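Teleop or hand guiding for pick and place demos?

kestrel_bench
Posted August 9, 2021
Setting up snack counter tasks on a two arm cell. Boss wants demos by remote control, leader arms from Rirnex. I'd rather grab the wrist and drag it. We have 182 demos so far, all teleop, and maybe half look drunk. Anyone switched?

mopboard
Dragging is fine for one arm. Two arms, you need 4 hands. Also your hands end up in every camera view – policy learns your sleeves.

kestrel_bench
Replay it without the person then. Record joints, play back, film that.

mopboard
Sure, and the bag slides a bit diffrent on replay and you grab air. Been there with the Brorkis arms.

tinplate
Disagree w/ mopboard. We drag everything at the Esine shop. Soft bags, boxes, whatever. You feel the contact. With teleop you squeeze blind unless the leader has force feedback, and the Rirnex one dosn't.

mopboard
Feel is nice. Still twice the work if you have to replay every take.

kestrel_bench
ok here's the current layout
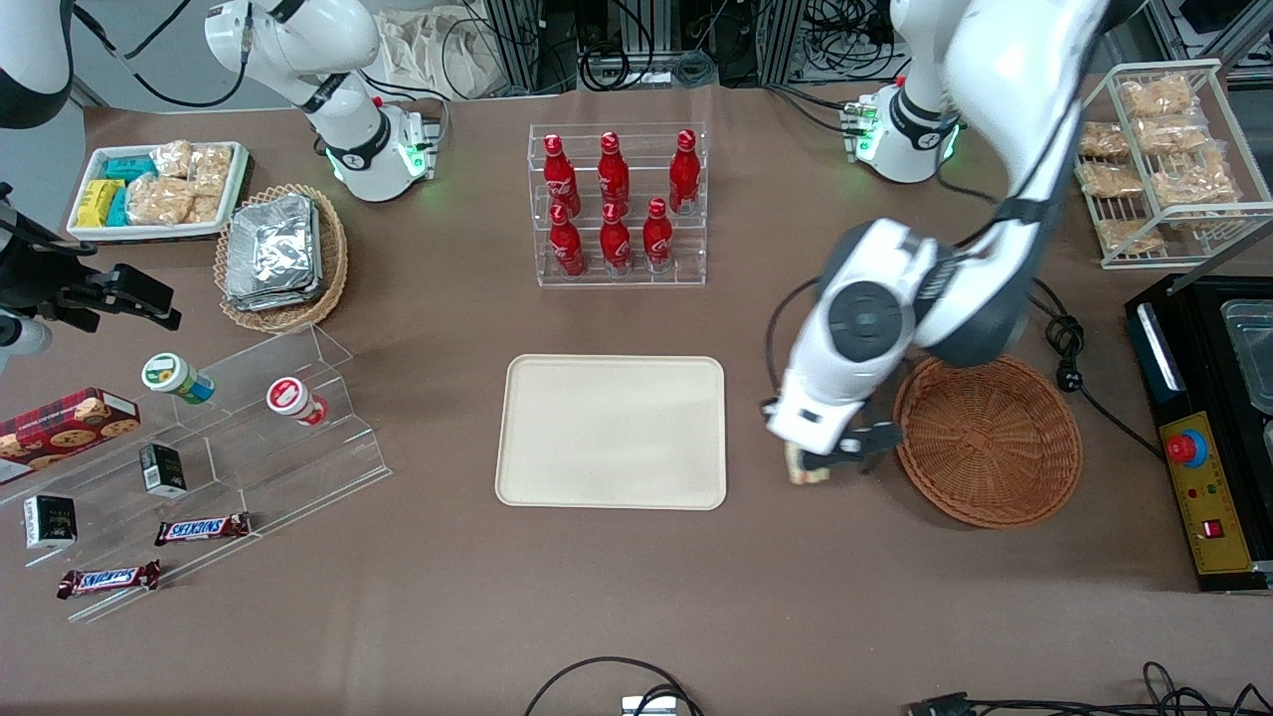
Demos go bad at the grasp, mostly, not on the travel. Operator hovers, closes too early, backs off, tries again. Same with the small wrapped piece held next to the round wicker basket – short move, but people twist the wrist all over before letting go. Bottles up on the clear rack worry me more, six of them in two tight rows. Haven't recorded those yet.

tinplate
Drag the bottles. No question.

mopboard
Or slow the leader down, scale 2 to 1 near the rack. Štěpánek has a foot pedal for that. And toss the drunk ones, don't train on them.

kestrel_bench
Pedal sounds good. Will try 4 operators on it before I argue with the boss again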